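Sustunon had its open day in Cárdenas and I went down for it. Posting my notes as a thread while I still remember them.

1/ The building is smaller than I thought. You come in through the loading side, sign a sheet, and get a sticker. One long room has desks and screens, with a second room behind it for talks. Coffee was in the hallway and it ran out early.

2/ Most of what they show runs in simulation. The kitchen I'm going to talk about is a rendered one. I mention it now so people don't write to me asking what they paid for the countertop.

3/ The guide was good. She works on the simulation team and she answered questions directly, including the ones about things that fail. Groups were kept to 27 people, which was a little too many for the screens they had. Stand near the front if you go.

4/ The main demo is called Jodance. One arm, one kitchen counter, a lot of mixed objects. The arm is supposed to pick up a named object and leave the rest alone. They can run up to 200 of these layouts overnight, then someone goes through the results in the morning.

5/ Two views from the Jodance kitchen. Same arm, same counter.

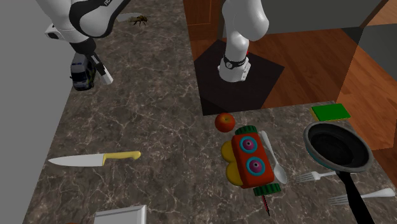
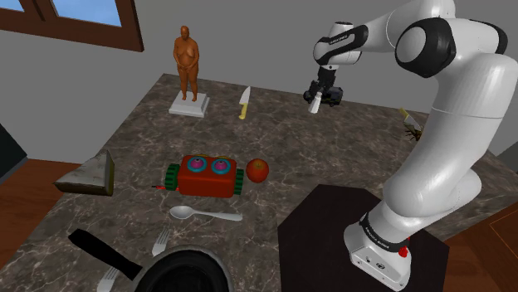 6/ On the choice of objects: I asked why a toy van and a bee would be in a kitchen with knives and forks. The answer was that they want odd combinations. If every layout has only pans and spoons, the system learns what a kitchen usually holds and leans on that. The statue is there on the same principle.

7/ Flat cutlery is the hard part, according to the guide. A fork lying on a counter gives the fingers very little to get hold of. The apple is easier to grip, but it can roll if the approach is off. She said the spoon has caused more arguments on her team than anything else.

8/ Someone in my group asked how much of this carries over to a real arm. She said some of it does, and that they check before they claim anything. She would not give a percentage. A man behind me asked again in different words and got the same answer.

9/ The second room had a talk on Sornon, their tool for reviewing runs. You scrub through a run, mark the point where it went wrong, and pick a reason from a list. It looked plain and fast. The speaker went over time and we missed the last part, the one on how they settle it when two reviewers disagree. I would have liked to hear that.

10/ Practical things. Parking is on the street only. The visit takes two hours if you stay for the talk. The room with the screens is warm, so leave your coat in the car. There is a step at the side entrance — ask at the desk for the ramp if you need it.

11/ A few people asked if it's good for kids. Mine would have liked the red toy with the big eyes and been bored by the talk. I'd say middle school and up.

12/ They told us the next open day is planned for September. Sign-up will be on their site, and the list for this one filled quickly. I'll post the link here when it opens.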